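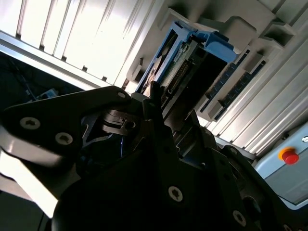
The Quiet Pleasure of a Card in Its Slot

There is a particular kind of person who, shown a rack full of circuit boards, wants to lean in and look at the edges. I am that person. I like the rows of connector pins, I like the guides the boards ride on, and I like the plastic carriers that hold a bare board square so it can travel into its bay without twisting. Light blue ones especially, with a tab at the corner and the green of the board showing through the middle. It's a color pairing that shouldn't work as well as it does!

I spent a long Tuesday at Sturkgate, a repair and refurbishing shop that takes in old control racks and sends them back out with years of life left in them, and I came home with a notebook full of arrows and underlining. This is my attempt to pass along some of what I learned about slots, carriers and the small green boards that live in them.

Why a slot at all

Equipment that has to keep running has to be easy to fix, and the slotted rack is one of the nicest answers anybody has come up with. Instead of one enormous board with everything on it, you split the job up. One board handles power, another reads the sensors, another talks to the outside world. Each gets its own bay. When the sensor board goes bad, you pull that board, put in a spare, and worry about the repair later at a bench with decent light and a cup of coffee.

The people at Sturkgate have a standing rule that any board in their own racks should be swappable in under 3 minutes, and that includes finding the right spare on the shelf. I watched it done. Most of that time went on the shelf.

The rack does more work than you'd think. It carries the weight, it leaves air between the boards, and it decides where everything lines up. A good one is stiff. Try to flex an empty one by its corners and it should refuse. The slots themselves are often molded plastic, and on the older racks you can see where years of boards have polished the edges smooth.

The carrier

Bare boards can go straight into a rack, and plenty of them do. But a board in a carrier is a happier board. The carrier gives you something to hold that isn't the board, it protects the corners (corners always go first), and it keeps fingers away from the pins.

Sturkgate buys most of its carriers from a small molding outfit called Pesano, and I'm afraid I got a little carried away on the subject. They come as a squared frame, open in the middle, so you can see the components and read a part label without taking anything apart. The tab is for pulling. It sounds too obvious to mention, but I was shown a bin of older carriers with no tab, and every one of them had tooth marks from pliers along the top edge. People will find a way to pull.

Color turns out to be a whole conversation. In this shop, blue means a board that has passed its bench test and is cleared to go into a rack. Gray means it's waiting. There used to be a red for boards that had failed, until it became clear that red was also what one customer used for "do not remove, ever," and a couple of phone calls later the red ones were retired to a drawer.

Seating it

Now the good part. If you have never pushed a module home into a connector, I don't know how to sell you on it, except to say that it's a little like closing the door of a well-made car. There's the slide, which should be easy. Then the first touch of the pins, where everything stiffens up. Then a firm, even push, and a stop that you feel in your fingertips more than you hear.

The trick is in that middle moment. Go in tilted and a pin can catch, and a bent pin is a miserable thing to find. So the habit they teach on the first morning is to stop at first touch, look along the board from the side, and only then push. Press on the carrier wherever you can and keep the pressure close to the line of the connector. Pushing on one far corner makes the whole thing rock, and rocking is how the tiny joints on the board get cracked.

I got to practice on a scrap rack set aside for visitors and new hires. My first try went in crooked, my second one too, and then it clicked. I took it out and put it back so many times that somebody kindly asked if I'd like a chair.

Pulling is the same thing backward, with more patience. Rock it by a hair at most. If it won't come, check for a latch before you check your muscles.

Long strips and short pins

Connectors come in as many styles as there are opinions. The long dark strips that you see in so many racks spread the contacts out over a good length, so the load of each push is shared. The little rows of pins on a board's own edge look delicate next to them, and they are. A capped pin row is a sign that the last person to handle the board cared about the next one.

Cleaning is dull and it matters. Dust first, dry, with a soft brush. Contacts after that, with a lint-free swab and whatever cleaner the maker of the board recommends. I saw a tray of swabs from one afternoon's work on a rack out of a flour mill, and I have looked at my own kitchen shelves differently ever since.

The shelf of spares

I mentioned that finding the spare takes the longest. Sturkgate's spares room holds 1,244 boards, each bagged and tagged, and it smells of cardboard and warm plastic in the loveliest way. The shelving labels come from Kokkinos, on a stiff card stock that doesn't curl. The inventory lives in a program called Plurker, which looks like it was drawn in an afternoon and which everyone there adores, mainly because it lets you search by what's printed on the board as well as by the official part number. Half the time the official number is on a sheet of paper in a building that has been sold.

Labels on the boards are a sore spot. They're small, they're white, and the print on them tends toward the microscopic. The fix in the spares room is a big lamp with a magnifier on a swing arm, and a second tag on the bag in handwriting anyone can read from a step away.

If you'd like to try it

Scrapped racks show up at surplus sales all the time, often for less than the price of lunch. Look for one with a few boards still in it and straight pins in the connectors. Leave the power supply alone unless you know what you're doing, ground yourself before you touch anything, and keep the boards in proper antistatic bags when they're out.

Mine is on the end of my workbench now, with two boards in it, neither of which does anything at all. I slide one of them in and out while I'm on the phone.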